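Moltus Sorting Kit, Set-Up Guide
Section 3: Laying out the mat and trays

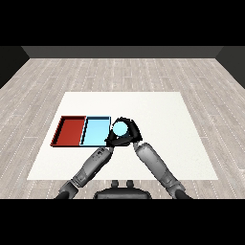 Fig. 3. Mat with red and light blue trays, side by side.

Before you start. Clear a flat spot, floor or low table. Check the bag of tiles, should be 300. If short, email Ornella Longo at the Kadlec parts desk, quote form 2691.

1. Unroll the mat, white side up. Curled corners? Roll it backwards, leave it 15 minutes.

2. Trays next. Red on the left, blue on the right, edges touching. No gap or tiles go down it.

3. Tip the tiles into the lid of the box. Not straight onto the mat, they skid.

4. Pick a rule card. First timers use card A (color only). Card B is color and shape, harder than it looks.

5. Set the timer. Press and hold till it beeps twice. One beep means it didnt take, do it again.

6. Tiles that match the card go in red. Everything else, blue. Swap if you like, just tell all players first.

Note: older kits (before September) have the card rules printed the other way round. Follow the card, not step 6.

Note: spare tiles are sold in packs of 79. Same size, fit the old kits too.

CAUTION: Small parts. Not for children under three.

CAUTION: Do not leave mat near a heater. It will warp and wont go flat agian.

Cleaning: damp cloth, no bleach. Dry the trays before stacking.

Timer battery and reset, see Section 4.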